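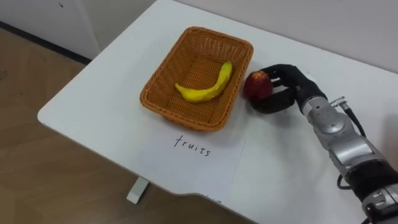

Fruit station, right arm, with the apple beside the basket rim.

Notes for session 7: looking after the hand and the cable

Hi all. These are the notes I promised for the maintenance session, typed up from my scribbles, so forgive the order. Bring them with you on Thu 18 February, because we're going to do the whole routine on the arm and I'd like you to have your hands free for tools and not for phones.

We're staying with the fruit setup from last time (white table, woven basket, the sheet that says "fruits"). I like it for maintenance work because it's such a plain job. The hand closes on an apple, carries it near the rim, and if something in the fingers or the wrist is a bit off, you get to see it at a few centimeters above the table, where a drop does no harm!

Before you touch anything

Park the arm, then power down at the Brodent box under the bench. Wait for the fan to stop. I know the joints feel locked when it's off, but keep one hand under the wrist anyway while your partner works. Last May I let go too early and spent the afternoon redoing the zero positions on my own, which I don't recommend.

The fingers

Wipe the segments with a dry lint-free cloth first. The hand is matte black and dust shows up on it nicely, so start with the visible joints and work from the tip back toward the palm. Then bend each finger slowly by hand. What you want is the same light drag all the way through. A finger that goes smooth, smooth, gritty has something in the joint, and you should stop there and call me over -- please don't go in with a pin.

The thumb needs a bit more patience. In this grasp it sits under the apple with the fingertips over the top, so it takes a fair bit of the load, and ours is always the first one to feel tired. We check ours every 4,000 grasps. The counter was on 923 when I wrote this, so we're early, but do it anyway for practice.

The wrist connector

Look at the wrist segment in the photo and you'll find a small silver connector sitting on top, with the black cable running down along the outside of the arm. That connector is where most of our faults have come from. Out of 354 entries in the Merinlow log, the ones that say "hand lost, came back by itself" nearly all ended with somebody pushing this plug home again.

So: unplug it (power off, I'm saying it twice), look at the contacts under the lamp, plug it back in and give it a gentle tug. Follow the cable down with your fingers and feel for flat spots or stiff bits. There's another loop hanging low, close to the tabletop, and it needs some slack for when the wrist turns. Too little and it pulls on the plug. Too much and it drags across the table, and then it'll take your label sheet with it sooner or later.

If you find a cable that needs replacing, the spares are in the Saragih drawer, top left. Write down which one you took.

Back to work

Power on, stand clear, and run the slow open and close a few times with nothing in the hand. Watch all the fingers arrive together. Then put the apple out to the right of the basket and run the pick at low speed. Keep the banana in the basket while you do it, so you can see whether the hand is keeping a sensible distance from what's already in there.

Severin Gasser from the Etholm workshop is joining us for this part and he'll be sitting with the second group. He set up the original grasp, so save your questions about closing force for him -- he has much better answers than I do.

For your logbook: date, grasp count, which joints you checked, anything gritty, and the state of the wrist plug before you touched it. Initials from both partners. Hand it in before you leave, and put the cloths back in the bin by the door.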